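Jirkura Striped Tablecloth

I've been using a Jirkura cloth on my own kitchen table since July, and I'm still a bit smitten with it. It's the one I grab for everyday breakfasts and also the one I iron (well, sort of iron) when people come over.

The weave comes from Hullon, a small mill I've bought from for years. It's cotton with a little linen in it, so it hangs nicely but doesn't crease the second you look at it. Stripes are woven in, so they won't wash off over time – I've tried!

Sizes
Small, 92 x 92
Long, 92 x 185
All in centimeters. The long one fits my Ebihara bench table with a short drop on each side. If you like a deep drop, measure first and write to me, I can often get a longer piece cut.

Washing
Warm wash, 60 degrees at most. Shake it out while it's damp and hang it up – mine dries flat enough that I skip the iron most weeks. Berry stains want cold water and a bit of dish soap before they go in the machine. Go easy on the softener, it makes the cotton limp.

Extras
Matching napkins come in a set of 12, hemmed on all four sides. There's also a plain Nirkov runner that looks lovely down the middle if stripes everywhere feel like too much.

Orders leave my workroom in the morning, folded in tissue. 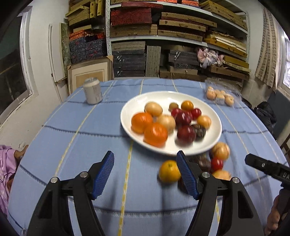
Light blue with darker blue stripes, plus oranges and other fruit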